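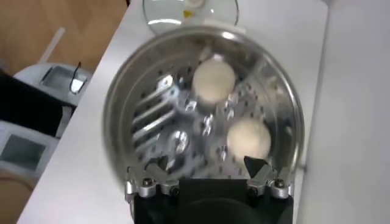 Wrist cam, pot held at the near rim, insert and two dough balls inside. Lid on the table behind.

Ticket 3797
Cell: Heo, steamer bench
Opened by: Nendomell kitchen line
Assigned: Yavuz Yaman
Priority: was high, now normal
Subject: Pot turns in the fingers during carry, grip faults on lift

Reported problem
Arm picks the pot by the rim, lifts, gets partway over the table and the pot swings nose-down. Sometimes the controller throws fault 897 (grip width out of range), sometimes no fault at all and it just carries it crooked. Worse with the insert in. Operator says it started after the finger swap in October. Empty pot is mostly OK.

09:10 YY
Read the history. Finger swap was done by the Jakovska shift, no notes besides "fingers changed, tested ok". Tested with what? Asked, waiting.

09:25 YY
Ran the carry program at full speed with insert and two dough balls. Third run, pot rotated. No fault. Reran at slow speed, held fine. So it's not only the grip, accel is part of it.

09:40 YY
Looked at the fingers. Aluminum brackets, hex screws both sides. Left side screws tight. Right side, the lower one moved nearly a quarter turn before it bit. Bracket could rock a hair under load. Backed both out, cleaned threads, small drop of the medium threadlocker, back in. Did the left side too so they match.

Need to let it set before loading. Moving on to pad.

10:05 YY
Pad on the right finger. This is the angled one that goes inside the rim. Surface is glazed, feels slick. Wiped with alcohol, no real change. There should be a bag of spares in the cell drawer, there isnt. Ordered from Gurnow, they had stock and someone is bringing a set over after lunch.

Question for whoever reads this: is the angle on the pad supposed to match the rolled rim or the wall below it? Drawing shows the wall. As fitted it was riding on the roll. That gives a line contact and the pot can pivot on it.

10:30 Jakovska shift reply
"Tested with the old flat pan. Didnt have a pot on the bench that day."
OK. Explains it. The pan has a straight edge, no roll.

10:35 YY
Grip width. Program closes to the old value, left from the flat pan. With a rolled rim the fingers stall early, controller sees a wider stop than expected and that's where 897 comes from. When it lands just inside the window there's no fault and you get the crooked carry instead. Same cause, two symptoms.

Do NOT just open up the fault window. Somebody did that on the other cell and it hid a dropped pot for a week.

11:15 YY
Changes so far, all in the pick routine:
- approach 8 mm deeper so the inside finger sits below the roll
- new grip width taught on the actual pot, insert in
- force up one step, no more than that, rim will mark
- payload set to the loaded pot. It was still set to the pan. This was making the arm shake at the end of each move too

11:30 YY
Tried it with the old pad, slow. Holds. Medium, holds. Full speed, tiny slip on the stop, could see it in the wrist cam playback, rim creeps against the pad. Stopping there, not going to chase it with a glazed pad.

13:20 YY
Pads arrived. Wrong hand on one of them, of course. The right-side one is good and that's the one I need. Fitted with the angle down the wall per drawing. Left one goes back to Gurnow for exchange.

13:45 YY
Re-zeroed gripper after pad change. Easy to forget, new pad is thicker and the taught width is off if you skip it. Retaught width anyway.

14:00 YY
Test runs, insert in, two dough balls, lid off and lying on the table:
Slow: fine
Medium: fine
Full: fine, 19 carries in a row, no creep in playback, no faults
Dough stayed put on the insert in every run. Earlier they were sliding to one side when the pot tipped.

Playback is a bit smeared while the arm is moving. Check the rim position on the pauses, not mid-move. If you need a clean look, add a short dwell after the lift.

14:20 YY
Tried with the lid on, out of curiosity. Fingers go in from the top of the rim so the inside one can't get in past the lid. Obvious once you think about it. Program has no check for this. Added an operator prompt at start: LID OFF? Y/N. Cheap fix, will do till someone writes a real one.

14:35 YY
Also, lid spot. It should go well behind the pot, outside the swing. Marking a parking spot with tape.

Still open
- left pad exchange, Gurnow
- spares bag for the cell drawer, two sets min
- check screws on both brackets again after a full shift. If the right lower one has moved, pull the bracket and look at the threads, dont just retighten
- the pan program still uses the old approach depth. Leave it alone, it's right for the pan. Programs are now named PICK_POT and PICK_PAN, please stop copying one over the other
- update the finger swap sheet: test with the part you run, write down which one

15:10 Nendomell line
Running since 14:40, no faults so far. Can we go back to normal speed on the pour-side move as well?

15:15 YY
Not yet. That move has its own payload setting and I haven't looked at it. Leave at medium till tomorrow, will check it in the morning along with the screws.

Status: fixed, watching. Keep open until screw check is done.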